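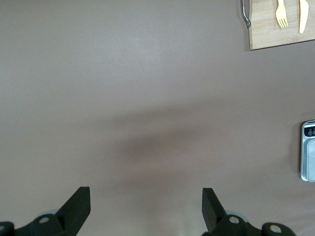

Looking after your reloading bench

If your bench is anything like mine was for years, it started life as the place where everything else got put down, and the press was bolted to whatever corner was left over. I loaded perfectly good target ammunition that way for a long time, but I spent half of every evening hunting for the shell holder. These are the habits I've settled into since, and I hope one or two of them are of use to you.

Clear the top before you start. I mean properly clear, with the tea and the post and the dog lead gone somewhere else. Then bring out one powder, the one you are using tonight, and leave all the others in the cupboard with the door shut. When you finish, pour what's left in the measure back into its own tub straight away. Powder left in a hopper overnight is powder you can't be sure of in the morning, and it marks the plastic as well.

Wipe down with a slightly damp cloth. A dry duster only chases spilt powder into the corners, and please don't be tempted by the household vacuum cleaner. A soft brush and a dustpan will do for anything the cloth misses.

Bolt the press over a leg if you possibly can. Mine used to sit in the middle of the span and the whole top bounced with every stroke, until Sun-ja Choo at our club suggested I shift it along. It took 25 minutes and I was cross I hadn't done it sooner! Check the bolts again every May, or whenever you do your spring tidy, as they do work loose.

Keep your scales away from draughts and fans, and give them time to warm up if they're the electronic sort. I check mine with the test weight at the start, and again after every 25 cases, and write it in the notebook.

Use loading blocks, always. With the charged cases standing in a block you can shine a torch across all of them and compare the levels before you seat a single bullet. Si-eun Yeom paints the edges of hers, one colour for primed and another for charged, and I've copied the idea shamelessly.

Label the box the moment it's full (powder, charge, bullet, primer, date). You will think you'll remember, and by the next range day you won't. Primers stay in the packet they came in, never tipped into a jam jar, however handy the jar looks.

Last of all, wash your hands with plenty of soap before you go anywhere near the biscuits. Spent primers leave lead residue on everything.

Page last tidied up August 2020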